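Kann man mit Kung-Fu wirklich Ziegel zerschlagen?
Kinderseite, Teil 5

Ihr kennt das aus Filmen: Einer holt tief Luft, schreit laut, und zack, der Ziegel ist in zwei Teilen. Danach erzählt jemand etwas von geheimer Kraft im Bauch. Manche nennen sie Qi, gesprochen ungefähr »Tschi«. Stimmt das? Ich bin da misstrauisch, und ich finde, ihr dürft das auch sein.

Fangen wir mit dem an, was man prüfen kann. Ein Brett aus Fichte ist nicht überall gleich stark. Es hat Fasern, die alle in eine Richtung laufen. Schlägt man so, dass es längs der Fasern reißt, geht es leicht kaputt. Quer dazu tut man sich weh. Wer bei einer Vorführung zuschaut, sollte also zuerst fragen: Wie liegt das Brett? Wie dick ist es? Und wer hat es ausgesucht?

Bei Ziegeln ist es ähnlich. Sie halten viel aus, wenn man sie zusammendrückt, aber wenig, wenn man sie biegt. Darum liegen sie bei Vorführungen fast immer nur an den Enden auf. In der Mitte ist Luft. Legt denselben Ziegel flach auf einen Betonboden, und der große Meister wird vermutlich eine Ausrede haben.

Ibsa Lemma trainiert seit seiner Kindheit und unterrichtet heute bei uns in Gremel die Jüngsten. Ich habe ihn gefragt, ob er an das Qi glaubt. Seine Antwort: »Ich glaube an Üben. Wenn ich schnell bin und richtig treffe, brauche ich kein anderes Wort dafür.« Das hat mir gefallen. Seine Kollegin Davina Dalgleish sieht es etwas anders. Für sie ist Qi ein altes Bild, das beim Atmen und beim Aufpassen hilft. Damit kann ich leben, solange keiner behauptet, das Bild zerschlage den Ziegel.

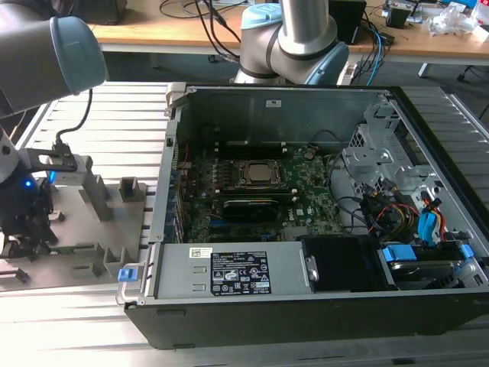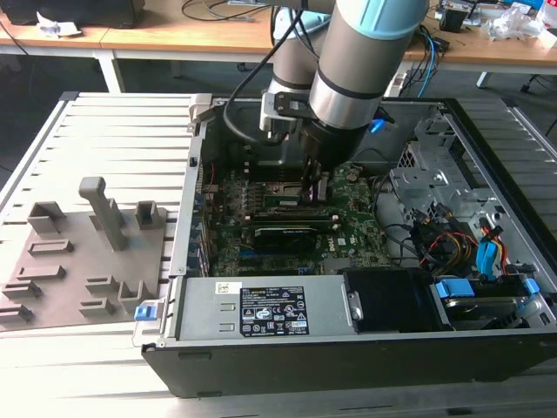
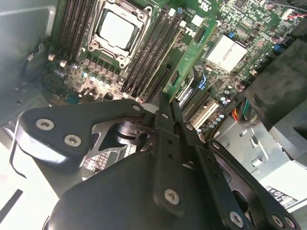

Das offene Computergehäuse mit der grünen Hauptplatine, dreimal aufgenommen.

Was macht dann der Schrei? Wer laut ausatmet, spannt den Bauch an. Das könnt ihr selbst testen: Hand auf den Bauch, kurz »Ha!« rufen. Merkt ihr, wie er hart wird? Das ist ein Muskel und kein Zauber. Außerdem erschrecken die Zuschauer, und erschrockene Leute schauen weniger genau hin.

Noch so eine Geschichte ist der Schlag ohne Berührung. Ein Meister wedelt mit der Hand, und 5 Schüler fallen um. Seltsam ist nur, dass es immer die eigenen Schüler sind. Sie wissen, was von ihnen erwartet wird. Einen Fremden, der einfach stehen bleibt, sieht man in solchen Videos selten. Ich würde gern mal sehen, wie es mit ihm ausgeht.

Und die berühmte »Eisenhand«? Haut wird dicker, wenn man sie oft belastet, das kennt ihr von Hornhaut an den Füßen. Aber Gelenke kann man kaputt machen, und Kinderhände wachsen noch. Bitte schlagt zu Hause auf gar nichts Hartes! In unserer Kindergruppe gibt es Polster, und auch die erst nach dem Aufwärmen.

Drei Fragen zum Mitnehmen für die nächste Vorführung:
Woraus ist das Ding, das zerbricht?
Wo liegt es auf?
Dürfte ich es vorher mal anfassen?

Wenn bei der letzten Frage jemand böse wird, schreibt es mir. Ich sammle solche Fälle.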